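**13. November 2018** – Färbeversuch Krapp auf Baumwolle, zweite Runde

Ansatz wie im August, aber mit weniger Alaun. Stoff ist der Köper von Zwahlen, vorher ausgekocht mit Soda, über Nacht in der Beize. Ximena Quiroga hat die Wurzel diesmal feiner gemahlen, der Sud wurde deutlich schneller dunkel.

Bad 1: 700 g Krapp, Temperatur langsam auf 60 Grad, dann gehalten. Im August waren wir zu heiß, daher der Braunstich. Alle 20 Minuten gewendet, einmal vergessen (Telefon). Stück 3 lag in der Zeit halb über Wasser und hat jetzt einen helleren Streifen an der Webkante. Fürs Protokoll behalten, nicht weiterverwenden.

Bad 2: derselbe Sud, zweiter Zug. Ergibt ein mattes Lachs, für Terkosum vermutlich zu blass. Trotzdem ein Muster zurücklegen, Dulness hatte nach hellen Tönen gefragt.

Wasser: Leitungswasser, Härte nicht gemessen. Teststreifen sind aus, neue bestellen. Kreide habe ich nur in Bad 1 zugegeben, eine Messerspitze. Beim nächsten Mal abwiegen, sonst ist der Vergleich nichts wert.

Reibprobe trocken: in Ordnung. Reibprobe nass: blutet noch, weißer Lappen nach wenigen Strichen rosa. Nachgespült, zweite Probe besser, aber nicht gut. Ximena tippt auf zu kurze Beize, ich eher auf schlecht ausgewaschene Pigmentreste. Beides getrennt prüfen.

Lichtprobe: Streifen Nr. 46 hängt am Südfenster, halb mit Karton abgedeckt. Ablesen, wenn die Prillow-Muster auch so weit sind.

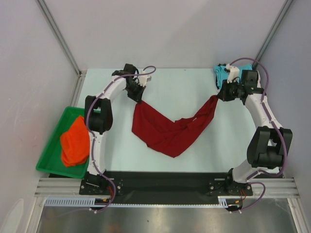

*Dunkelrotes Tuch, an zwei Enden gehalten. Die Mitte hängt bis auf den Tisch durch.*

Offen:

- Teststreifen bestellen
- Beize einmal mit doppelter Zeit – sonst alles gleich lassen
- Zwahlen fragen, ob der Köper noch Schlichte enthält
- den großen Topf entkalken
- Restsud steht abgedeckt im Kühlraum, bitte nicht wegschütten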